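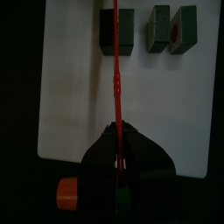 The shop in Prollska Street sold only lamps and string, and my aunt sent me there for the string. It was January. I was 11 years old and I had been given a coin, a bag and the instruction not to talk too much.

"Red," I told the man behind the counter. "For a kite."

He asked me what length. My aunt had not spoken of length. I looked at the shelves for help and on the highest one I saw a label, Fundell, and under it the number 900.

"Nine hundred," I said.

He did not laugh. He went into the back room and for a long time I heard drawers. When he returned he carried a small white board, and on it he put some green blocks, as one puts plates for a guest. Then he brought a red cord and held one end high above the board, so that it hung straight.

"You see the thick place?" he asked. "Other shops will cut this out. They will sell you two pieces and call it a new one. I leave it."

"Is it a mistake?"

"It is the place where the cord was thinking."

I did not understand this, but I had the feeling that I should pay for it. He took the coin and gave me back 99 in small money, which was more than the coin was worth. I noticed it only at the corner, beside the Lenano bakery, and I stood there in the cold and did not know if I was a thief.

I went back. The lamps were all on in the window, but the door was closed and a card hung on it with the word Falcão, which I took for his name. I learned later that in Portuguese it means falcon.

My aunt made the kite that evening on the kitchen floor. She pulled the cord through her fingers, came to the thick place and stopped there.

"Who sold you this?" she asked.

I told her everything – the drawers, the blocks, the money. She was quiet, and then she tied the cord to the kite with the thick place near to the top, where I would not touch it with my hands.

We flew it from the hill above the station. When the wind was strong the cord made a low sound, and my aunt turned her head to listen.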